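Cleaning and Checking Clear Plastic Display Frames

Promard Collections Support, guidance for member museums and libraries

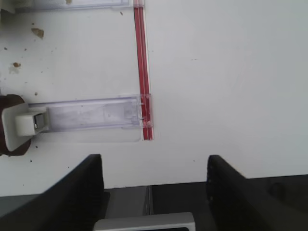 Clear plastic frames are used throughout member sites to hold labels, notices and small printed sheets. They mark easily, and most of the damage recorded at Toledo House was caused by grit rubbed across the plastic during cleaning. A white work surface is recommended because loose debris shows up against it, as the brown crumbs do beside the red rail and clear arms here. All such debris should be removed before a cloth is used.

What you will need

A soft brush
2 lint-free cloths
A bowl of lukewarm water with a little mild soap
A clean white work surface

Do not use window sprays, methylated spirit or paper towels. Paper towels leave fine scratches, and spirit may cloud the plastic.

Preparing the work surface

Wipe the surface and let it dry. Remove any printed sheet from the frame and store it flat. Lay the frame down without sliding it. Brush crumbs and dust away from the frame, towards the nearest edge of the table, and repeat after turning it over.

Cleaning

Dampen the first cloth and wring it out well. Wipe each clear arm along its length in one direction, with light pressure. Do not scrub at scuffs. Faint scuffs will not affect the reading of a label and may be left.

Wipe coloured rails separately, then go over the corners where rail and arm meet. Water must not be allowed to collect in these joints. Dry all parts with the second cloth.

Checking the joints

Hold the frame at both ends and press gently. If a joint moves, put the frame aside for repair. Household glue must not be used. Sites supplied through the Zondudine store may exchange damaged frames under stock line 27.

Record keeping

Enter the frame number and any fault in the Jestum register. Sites holding more than 2000 frames should clean them in batches, beginning with public galleries in September. Cleaned frames may be returned to display once fully dry.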